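Lindgate Electrolyte Powder, Unflavored: Review After One Tub

I bought the 4-pound tub of Lindgate in May, when my long runs started going past ninety minutes and plain water was leaving me with a headache by lunch. I finished it last week. These are my notes for anyone deciding between this and the cheaper powders.

What it is

Lindgate is a carbohydrate and salt powder that you mix into water. The unflavored version has maltodextrin, a smaller amount of fructose, sodium citrate, regular salt and a little potassium. There are no colors and no sweeteners besides the sugar itself. One level scoop in a standard cycling bottle gives 336 mg of sodium according to the label. I did not have that checked by anybody, so I am taking the label at its word.

Mixing

It dissolves well in warm water and slowly in cold. If I filled the bottle from the fridge I had to shake it, leave it a few minutes and shake it again. A thin layer still stayed at the bottom. The best method I found was to put in an inch of warm tap water first, add the scoop, swirl, and top up with cold.

The scoop is buried in the powder when you open the tub and it is hard to level off because the rim is rounded. I weighed five scoops on a kitchen scale and they were not close to each other. If you care about exact amounts, weigh it.

Taste

Mildly salty and slightly sweet, with something flat at the end that I would compare to the water from a can of chickpeas, but weaker. A squeeze of lemon fixes it. My training partner, Evander Kerr, would not drink it plain and went back to Khondokar orange tablets after two rides. He likes a strong flavor. I get tired of strong flavors by the second hour, so this one suits me better.

How it went in use

I used it on runs of 90 minutes to three hours and on a few longer rides. One bottle an hour was fine on my stomach. Two bottles an hour was too much and I had cramps both times I tried it. On the hottest Sunday of the block I finished without the usual headache, but I had also slept well and eaten a proper breakfast, so I would not give the powder all the credit.

I am not a dietitian and I only have one body to test on. I sweat a lot and leave white marks on my cap. A lighter sweater may find this too salty, and anyone who has been told to watch their sodium should ask a doctor before using it.

Compared with others

Khondokar tablets are easier to carry and taste better, but they have almost no carbohydrate, so you need to eat something too. Kunell makes a similar powder with more fructose. It mixes faster and is much sweeter, and I could not finish a second bottle of it. Homemade mix with table sugar and salt costs a fraction of any of these and works for shorter sessions.

Packaging and ordering

The tub is too wide for my cupboard and the lid does not click shut. By the third week the top had gone lumpy. I moved the rest into two glass jars and had no more trouble. I ordered through Wikport and it came in four days, with one dent in the side and the inner seal still intact.

Verdict

A good plain powder for long efforts, let down by the scoop and the lid. I would buy it again in the smaller bag. I would not buy it for the gym or for anything under an hour, where water does the job.

Good: easy on the stomach at one bottle an hour, no dyes, mild taste
Not so good: slow in cold water, poor scoop, lid does not seal

Review by Jingyi Tian

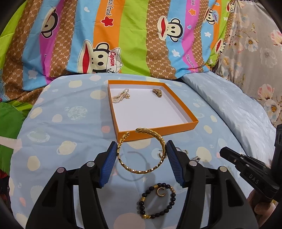

Gold cuff bracelet with a twisted-link band.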